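Filed under: Workshop notes / Print and pattern
October - Shirley Ellwood

Second round of test prints on the Dronau cotton. Arnaldo Brandão mixed the blue again, this time with 20 g of Testolel to the batch, and it pulls cleaner through the mesh. The first strike-off was still patchy on the left side. Squeegee pressure, I think. Went over to the harder blade and the next ones were even.

Registration on the leaf screen is out by 3 mm at the bottom. I re-taped the hinges and will check again before the long run. Screen 3317 has a pinhole near the corner - blocked it with filler, needs another look under the lamp.

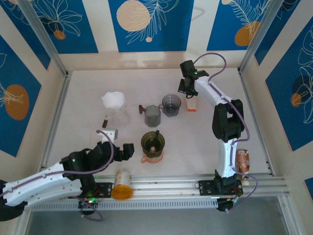 Deep blue with white leaf line work and flat beige and orange circles, on wall panels.

For our own version I want fewer circles and a wider gap between the blocks. Arnaldo prefers the cream stripe narrow. We'll print both widths and pin them up at the MacLeod end of the shop for a few days.

Heat set at 150 C, same as last time. Wash test tomorrow with the Fesolik soap, two pieces from each batch. Orange is nearly out, so order more before the long run.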